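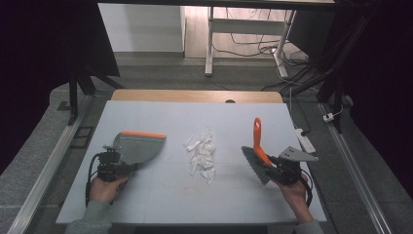
Slide 1. Cleaning up after the count: what to do with incomplete survey returns

Speaker notes, Dalal Nassar
Monday, August 8, 2022

Good morning. The talk covers paper questionnaires that come back with pages missing, items skipped or answers that contradict each other. I will go through how we sort them, how we code them, and what we do in Stata before anyone runs a table. Questions at the end, please, except for questions of notation, which can be asked at any time.

Slide 2. The Girnham survey

Background first, kept short. Girnham is a household survey on travel and fuel spending. It is a mail survey with a paper form. There is a web option, but the older half of the sample mostly ignores it, and the analysis plan requires that both modes be treated alike.

The form is a folded booklet. The household roster is on the inside left, the trip diary on the inside right, and the spending section on the back. People fill in the front, open it, see the diary, and put it away. Some of them come back to it later and start with the back page. Remember this when we get to the missing data patterns, as the order of the printed pages explains most of them.

Slide 3. Three words that get mixed up

Unit nonresponse: the household returned no form, or returned a blank one.

Item nonresponse: the form came back and a particular question was left empty.

Partial return: the form came back with a whole section empty. This is the one that causes arguments. Some offices count it as a response with heavy item nonresponse. Others throw it out. Either can be defended, but the rule has to be written down before the forms arrive, and it has to be the same rule in every wave.

(Pause here. Ask how many people in the room have inherited a data set in which the rule was not written down.)

Slide 4. Our rule

A return is complete if the roster and the diary are both usable. It is partial if the roster is usable and the diary is not. Everything else is a nonresponse, even if the spending section is perfect.

The last part surprises people. Spending per household cannot be interpreted without the roster. We keep those forms in the archive and give them a disposition code of 4, but they do not enter the analysis file.

Slide 5. Coding empty cells

There is more than one kind of empty. The editing guide separates:

.a skipped, and the skip was correct according to the routing
.b skipped, and the question should have been answered
.c answered, but the answer could not be read
.d answered, but removed in editing
.e page missing or damaged

Stata's extended missing values handle this well. Two cautions for people who are new to them. First, all missing values sort above every number, so a condition such as "if miles > 100" will pick up every missing case unless you exclude them. Write "if miles > 100 & !missing(miles)" and make it a habit. Second, many commands treat .a through .e exactly as they treat a plain dot, so the distinction survives in the file but will not show up in your output unless you ask for it. Use the missing option on tabulate.

Do not use 99 or 999. We had one wave in which 99 was a legal value for weekly miles.

Slide 6. Double entry

Every form is keyed twice by different people. The two files are compared cell by cell and the differences go to a third person, who looks at the paper. The third person does not see which keyer entered which value.

Most disagreements fall on handwritten numerals, 1 against 7 in particular, and on decimal points in the fuel questions. Disagreement on check boxes is rare and usually means that the respondent marked two boxes and crossed one out.

Under the old procedure the third person could choose either keyed value but could not enter a new one. We changed that. There are cases where both keyers are wrong in different ways.

Slide 7. Edit checks

Hard checks stop the record. A person under driving age listed as the driver is a hard check. So is a trip that ends before it starts, after allowing for trips that cross midnight.

Soft checks raise a flag and let the record through. Fuel spending above the soft limit is a soft check. The limit was set from the first wave and has been moved once, in November, when prices made the old limit useless. The flag variable records which limit was in force.

Please do not convert soft checks into hard checks on your own copy. It removes real households, mostly the ones with long commutes.

Slide 8. Imputation

The roster is never imputed. The diary is not imputed at the trip level.

Spending items coded .b, .c or .e are imputed with a hot deck within cells. Cells are defined by household size, number of vehicles and region. If a cell has too few donors we collapse region first, then vehicles. Household size is never collapsed. A donor may be used at most 2 times in any wave.

Items coded .d are imputed as well - this was decided late and is missing from the printed guide, so please correct your copy by hand.

Every imputed variable has a companion flag with the same name plus the suffix _i. Standard errors that ignore the flag will be too small. The size of the problem depends on the item. It is negligible for vehicle count and considerable for repair costs.

Slide 9. Weights

Base weights come from the sampling file held by Qudah. They are adjusted for unit nonresponse and then raked to the population margins. Partial returns keep a weight in the household file and have a weight of zero in the diary file. If your totals differ between the two files, check this before writing to us.

Weights are trimmed at the top only. The untrimmed weight is kept under the name w_raw and should not be used for publication.

Slide 10. What the keying contractor sends

Momell returns one folder per batch. It contains the two keyed files, the comparison file, the adjudicated file and a batch log. Check the log first. The number of forms in the log must match the number on the shipping sheet, and both must match the number of unique identifiers in the adjudicated file.

If they do not match, stop. Do not merge the batch and plan to fix it later. The usual cause is a form with a damaged bar code that was keyed under a temporary identifier beginning with T. Those have to be resolved against the sample list before anything else is done.

Slide 11. Open items

The web and paper modes still use different routing for households with no vehicle. The paper form lets them answer the fuel questions and the web form does not. For now we recode the paper answers to .a, and I am not satisfied with that, as some of these households do buy fuel for borrowed cars.

The comment box on the back page is keyed as text but not coded. I have read some 2 batches of it and would support coding it if there is money.

(If time is short, skip slide 9 and refer people to the handout. Leave slide 5 up during questions.)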